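Teaching by Remote Control: Questions We Keep Getting
Nultero demonstration bench, maintained by Tobias Strickland

What do you do all day?

We drive two robot arms by remote control and put white plastic stands together. A person moves a pair of hand controllers, the arms follow, and everything gets recorded so that a computer can study it later. The job we're on now is called Drikik, a name chosen before I was hired.

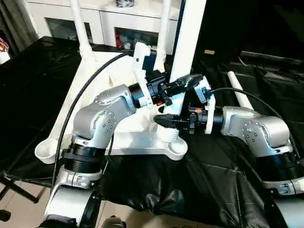
Both grippers at the stand, Drikik bench.

Why not just program the thing?

You're welcome to try. Write down how you screw a cap on a jar, with numbers, for a jar that may have slid half an inch since you started writing. Showing is faster. It's also duller, and that's where I come in.

How many demonstrations does it take?

The plan says 1000. We have 485 that I'd show to company. The others are in a folder called Lernent, along with my early optimism.

Can I fix a mistake halfway through?

Please do. A bad approach followed by a calm correction is worth keeping, and the software people get quite excited about them. What they don't want is you fishing around for a minute, swearing, and then getting lucky. When you lose the thread, back both arms off, mark the run as failed and start over.

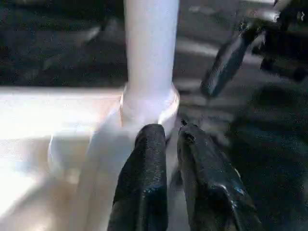 Do I need to have two good hands?

It helps, but most newcomers have one hand that works and one that follows along like a bored teenager. Let the bored one hold. Get it settled before the other starts moving, and look at it now and then. Grip drifts when you forget about it.

Does it matter where the parts start out?

Yes, and please don't line them up. A robot that has only seen tidy tables will be helpless on yours. Change the layout every 15 runs at the least, and vary the angles as well as the spots.

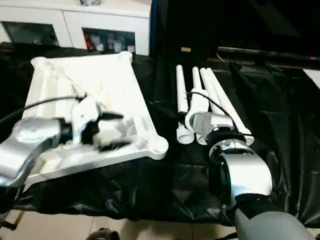

Beginners nearly always move too fast. The arms will keep up with you, which feels wonderful and teaches the robot to flail. Speed over open table is fine; slow down before you get to a part. With four white tubes lying close together like that, a hasty gripper coming in for one can easily shove its neighbors, and now you have a new layout you didn't ask for. Pick your tube before you set off.

How long is a shift?

You drive for 37 minutes, then you stop. Avcı, our scheduling program, locks the controls at that point and can't be argued with. I've tried.
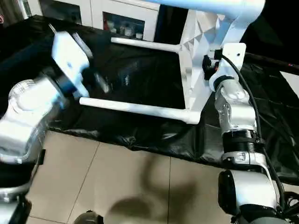

If a run is still open when the lock comes on, it's thrown out, so don't start one in the last couple of minutes. Use the time to write your notes. "Fine" is not a note.

Will the robot take my job?

If your job is assembling the same plastic stand until dinner, I can only wish it luck.

Page last changed Sunday, August 2, 2026. Complaints to Tobias.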